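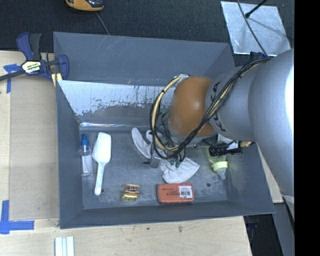
Figure 3. The arm working over the picking bin, with household items on the floor of the bin and the hose loop around the orange joint.

4.2 Snagged hoses and the stops they caused

We had expected most of our trouble to come from the objects themselves, and we had spent a good part of November worrying over clear plastic and soft cloth. The fault that cost us the most time was a much humbler one. The cables and tubing that run down the arm are gathered into a wide loop around the orange joint (Figure 3), and this loop needs some slack so that the wrist can turn freely. When the arm reached low and close to a wall of the bin, the slack could catch on the rim, and the controller would carry on turning the wrist until the force limit brought everything to a halt.

Over 2,226 pick attempts in the Undora trials we recorded 40 stops of this kind. In three of them a hose came away from its fitting at the gripper, the suction was lost and the item fell back into the bin. We were rather slow to spot the pattern, we must admit, as the Elex log files every force stop under the same heading — a bump against a wall looks just like a snagged hose — and we had to go back through the joint readings by hand to tell the two apart.

Two changes helped a good deal. We shortened the loop and tied it again at closer intervals, and we asked the Ejigu planner to keep the wrist from turning more than half a circle while it was below the rim. The second change makes some items near the walls harder to reach, and long, thin things such as the white scoop suffer most from it. We have left the limit in place for the Brunen trials all the same, and the stops that remain are listed by cause in the next section.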